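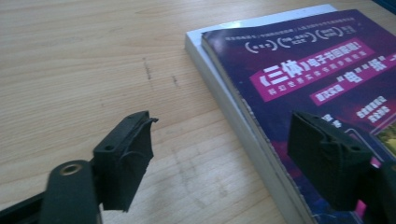

Photo: Khang Bùi

I quit reading in bed last winter, and my whole life got rearranged around a table.

I know how that sounds! But I'd been getting through the same four pages every night for most of a year (a fat family saga, everyone named after a grandfather), and my friend Thoa Lục told me to try reading sitting up, in the morning, like a person with homework. Thoa reads 62 books a year. I read maybe nine, counting the ones I skim in the store. So I listened.

The first week was awful. I'd sit down with my coffee at six-thirty and immediately remember the dishwasher. Then I started leaving my phone in the hall closet, inside a boot, and something in my brain let go a little. I did 30 pages before work one Tuesday and told everybody at the office, including a man who had only come to fix the copier.

The big thick books turned out to be the easy ones. You can't hold a doorstop over your face in bed without risking your nose, but flat on a table it just stays open and lets you eat toast. I finished the saga. I finished a history of the Dirnmont canal that my uncle gave me ages ago, and I loved it, even the chapter on locks, which runs 84 pages and has one joke in it.

Magazines I still read on the couch, out of order, back to front. Thoa thinks this is a moral failing. She also dog-ears library books, so I don't take notes from her on everything.

What I didn't see coming was how much I'd remember. I can tell you who built the canal, who got cheated out of the money, and what they ate at the opening party (eels, mostly). Ask me about anything I read in bed between college and last November and I've got nothing, maybe a cover.

I'm on a Russian one now. It's enormous, and I've already mixed up two of the brothers.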